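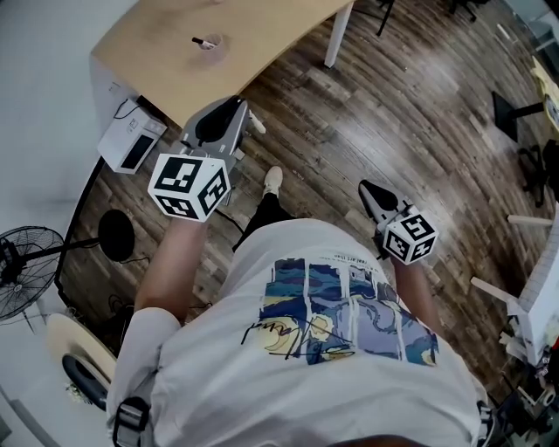

Denise Falk, room setup and bookings, Heywood

Posted in May

Print this page | E-mail this page

THE LONG ROOM – QUESTIONS WE KEEP GETTING

Quick update before summer. The old version still had the carpet in it. Read the floor part even if you skip the rest.

How big is it?

1,293 square feet, wall to wall. Looks bigger with the tables pushed to the side, smaller once everybody drops a bag in the middle. The closet isn't in that number.

Can I see it before I book?

Yes. Mornings are best. Call first, the door on the parking lot side is kept locked and you can't hear knocking from the office.

What's the floor? Can we wear shoes?

Wood-look planks, brown. Shoes are fine, sneakers better. No cleats, no heels with the metal showing. If it's been raining, use the mat and then use the mat again. Grit is what kills this floor.

Can we move the tables?

Yes. Lift, don't drag. Takes 2 people for the light wood one, it's heavier than it looks and the legs will leave a mark if you slide it. We have felt pads in the closet, top shelf, in the coffee can. If a pad falls off please stick a new one on and don't just leave it bare.

The white table is lighter, one person can manage. It goes back against the wall when your done.

What about the flowers?

Leave the vase on the wood table if you can. If you need the whole tabletop, put it on the window ledge in the office and bring it back after. It's been knocked over enough times that we keep a spare vase in the closet. Spare is ugly. Please don't make us use it.

Can I bring my own flowers or centerpieces?

Sure, take them home with you. No loose glitter, no sand, no floating candles. Real petals on the floor are okay for a wedding shower if you sweep before you leave – they stain once they get stepped on.

Is there drinking water?

There's a dispenser along the wall, past the tables. Bring cups or your own bottle, we stopped stocking paper ones. If the bottle's low, the full ones are in the hall. Wipe the top first, then swap. Not comfortable lifting it? Tell the office the day before and we'll swap it for you.

Don't dump leftover coffee or ice in the drip tray. It overflows, and it overflows onto the planks.

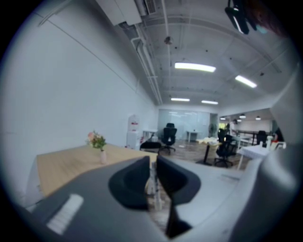

Same goes for plants, by the way. People water the flowers from the dispenser and walk back across the room dripping. Carry a cup, fill it up halfway, no trail. Rags are in the closet if you do spill. Wipe right away, don't wait for the end.

Can we put food out?

Yes, on a table with a cloth over it. No hot pans directly on the wood top. We had a ring on it from a slow cooker and it took a whole afternoon with a Tetov pad and oil to get it out, and I can still find it if the light's right. Trivets are in the closet, or bring a folded towel.

No kitchen in this room. No sink either. Plan on hauling your dishes home dirty.

Can we hang stuff on the walls?

Painter's tape only. The walls are plain white and every bit of poster putty shows. No nails, no pins, no command hooks (they say they come off clean, they don't). Take the tape down slowly. If paint comes off with it, tell us, we have the can and it's a quick touch-up. What we don't like is finding it later.

Can we use the wall for a projector?

People do, works fine. Bring your own projector and a long cord. Tape the cord down if anybody has to walk across it.

Does it get hot in there?

By mid afternoon, yes. Summer groups especially if you're on your feet the whole time. Wear a T-shirt, bring a bottle. There's a standing fan, black, wire cage on the front. You can move it wherever as long as the cord reaches.

Fan rules, short:

Pick it up by the pole, not the cage. The cage will pop off.

Keep it out of the walkway and away from little kids' fingers.

High setting blows napkins and handouts all over. Use low if you've got paper out.

Off and unplugged when you go. It was left running all night 3 times last year. 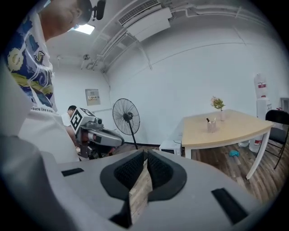

Pedestal fan, electrical panel on the wall to the left of it.

Can I open the electrical panel?

Please don't. If something trips, call the office. Usually it's two coffee urns on the same outlet. Spread them out. Keep tables and coats clear of the panel so we can get at it.

How do the lights work?

Switch is by the door. Ceiling panels. They hum a bit the first minute or so, then quit. No dimmer, sorry. For a movie or anything like that bring a couple of lamps and shut the overheads off.

How early can we get in to set up?

About 2 hours before your start time if there's no one booked ahead of you. Ask. Setup time is free, but it isn't automatic and I do get calls from people standing in the parking lot at 6 a.m.

What do we have to do before we leave?

Sweep. Push broom is behind the closet door. Dry first, then the Endetti flat mop, barely damp, wring it way out. No steam mop, no bucket sloshed across the room. Water gets down in the seams and the edges lift.

Tables back. Vase back. Fan off. Trash tied and out to the bin on the parking lot side. Lights off, last thing.

Skip the sweep and we take it out of the deposit. Miss a cracker, we don't care.

We broke something. Now what?

Tell us. Leave a note on the office door or send an e-mail the same night. Cheap things we let go. Table damage goes through Prarnar, they do our furniture repairs, and you'd get a copy of the bill before anything comes out of your deposit.

I left a jacket/bottle/phone charger

Lost and found is the plastic tub in the office. Phones and keys get locked up, ask for those. Everything else sits there til the end of the month and then it's donated. Water bottles we toss sooner, for obvious reasons.

Do you have folding chairs?

Yes, on the rolling rack in the hall. Stack them facing the same way or the rack won't close. Rubber feet – if you see one missing, set that chair aside, it'll gouge the floor.

Didn't see your question? Send it over and I'll add it next time I'm in here.

Contact the Heywood office | Copyright Heywood, all rights reserved | Back to top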